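Re: [textile-care] Washing soda in hard water
From: Zinhle Mofokeng
To: textile-care list
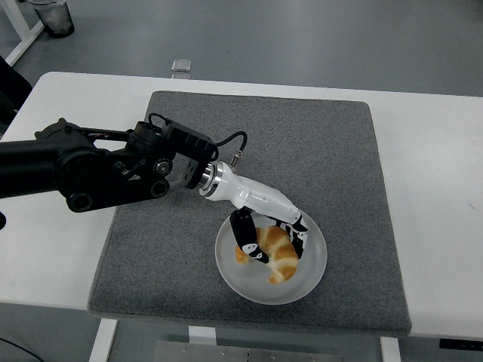

Gleice Amaral wrote:
> We moved the Zandmont workshop on to borehole supply in June and the
> wool felt now dries stiff, with a greyish bloom along the folds. Same
> soap flakes as before. I have been adding washing soda to the wash
> but not to the rinse. Is the bloom soap or is it lime? Precious
> thinks lime.

Probably both, in the sense that it is lime soap. Calcium in the water reacts with the soap and the product is insoluble, so it settles on the fibre and plain rinsing will not shift it. More soap makes it worse.

I would stop using washing soda on wool altogether. It softens the water well enough, but the pH goes above 10 and the scales on the fibre suffer. Sodium citrate does the same job near neutral. Dissolve it fully before the soap goes in; if the soap meets the hard water first you have already made the scum.

For the pieces already affected, soak cool in citrate solution for 2 hours, drain, then wash with a neutral synthetic detergent. Rinse 3 times at the same temperature as the wash. Do not wring. Press flat between towels.

Test the dyed pieces on a corner first. Nomvula had an acid-dyed red bleed at Mokgethi last year, though she was working a good deal warmer than I would.

Do you have a hardness figure for the borehole? If it is very high, a small softener on the feed will be less trouble than dosing every batch. Check the outside tap is not on the same branch.

Zinhle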